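Two Arms and a Basket at the Flitville Returns Room

06/07/2021

The returns room at Flitville has had its pair of robot arms since May, and management at Zarkerura would like us all to be pleased about it. The 28 people who sort returned goods there were told the arms would take over "the dull part." Most of them had not been asked which part that was.

The job is the mixed lots: cables, hats, boxes, whatever people send back in one parcel. A sorter picks through it, decides what belongs together and puts each thing in a basket. The supplier, Hellström, says the arms can learn this. Maybe so. Untangling a cord from somebody else's cord is fiddly even with ten fingers.

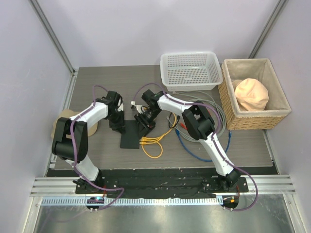
The monthly report credits the arms with 573 items. It doesn't say how many of those a person had to pick up again, and when members asked, they were told the figure wasn't being tracked. We think it should be. The same report puts the whole room at 2,487 items, so the bulk of the work is still done by hand, by people who now also get called over when an arm stops.

That call-over work has no line in the job description and no pay grade. The company says it will look at this once the Trokmont site has its own arms. We have heard that kind of promise before, and have asked for a date in writing. If you get called over during your shift, write down the time and how long it took, and hand the sheet to your rep.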